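# How to get white rings and heat marks off a table

My table has survived 3 house moves, a fondue phase and a cousin's science project. What finally marked it was a mug of tea, set down on a Wednesday night by a person who owns nine coasters. I am that person. 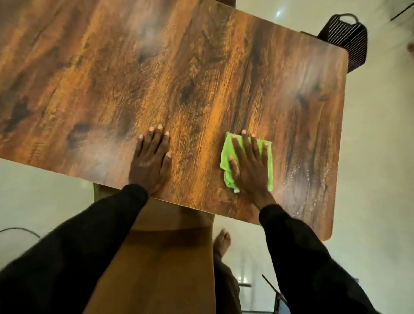 So, the ring. Before you put anything on it, find out what kind of mark you have, because the internet will happily sell you a cure for the wrong one.

## White, dark or sticky

**White or cloudy** means moisture or heat got into the finish and stopped there. Good news. Almost everything below is for you.

**Dark or black** means water went through the finish and into the wood. Mayonnaise won't help you, whatever your aunt posted. You're looking at stripping and bleaching, and that's another page and a worse weekend.

**Sticky or dull** is usually old polish with dinner in it. Wash it first with warm water and one drop of dish soap on a wrung-out cloth, dry it, and look again. A surprising number of "ruined" tables are just dirty.

## Check what the top is made of

Look at the underside and the edges. If the grain on top carries on over the end, you probably have solid wood. If the edge is a separate strip, it's veneer or something printed to look like wood.

Printed tops don't take rings the way lacquer does. If yours has a pale patch, try the soap first, then a little rubbing alcohol on a hidden spot, and stop there. No iron and no abrasives. Once you sand through a printed grain there's no more grain, only brown board and regret.

For real wood with a finish on it, carry on.

## Method one: wait

Not glamorous. A fresh white mark sometimes fades by itself in a day or two as the moisture leaves. Keep everything off it, including the bowl you put there to hide it.

## Method two: a hair dryer

1. Set it to low.
2. Hold it a hand's width from the ring and keep it moving.
3. Go for a few minutes, then stop and feel the surface. Warm is fine. If you pull your hand back, you've gone too far.
4. Repeat until the ring fades or you get bored.

The mark should go from the outside in. When it's done, leave the table alone for an hour before you polish anything.

## Method three: an iron and a cloth

This is the one everybody asks about. It works well, and it can also give you a second, iron-shaped mark to go with the first.

1. Empty the water out of the iron. All of it.
2. Fold a plain white cotton cloth in two. A T-shirt with a slogan will give you a table with a slogan.
3. Lay it over the ring and set the iron to its lowest heat.
4. Press for five seconds, lift, and look.
5. Keep going in short presses, moving the cloth so you're always on a dry part.

Stop as soon as the white is gone. Do not wander off to answer the door.

## Method four: something oily

Petroleum jelly, rubbed in with the grain and left overnight, is slow and kind. Mayonnaise does the same job and smells like a picnic by morning. I've tried both and I'm firmly with the jelly. Wipe it off with a soft cloth, then wash with that same drop of soap.

## Method five: a very mild abrasive

For marks that laugh at everything else. I use Fillis furniture paste, mostly out of loyalty to a tin I've had for years. Plain non-gel white toothpaste will do. Put a pea-sized bit on a damp cloth, rub lightly along the grain for half a minute, wipe, look. You are thinning the finish every time you do this, so two rounds is my limit. If the patch comes up shinier or duller than the rest, a coat of wax over the whole top evens it out.

## Afterward

Wax twice a year if the finish likes wax. I do mine in January, when there's nothing else going on, and again whenever I remember. Use less than you think and buff for longer than you want to.

The spray polishes with silicone in them look lovely for a week and make any later refinishing miserable. I had a can of one under the sink for ages. It's very good on squeaky drawers.

And get heavier coasters. The thin cork ones stick to a cold glass, ride up with it, and drop in your lap while the glass goes back down on the bare wood. Mine are felt now, the thick kind, and two of them are already missing.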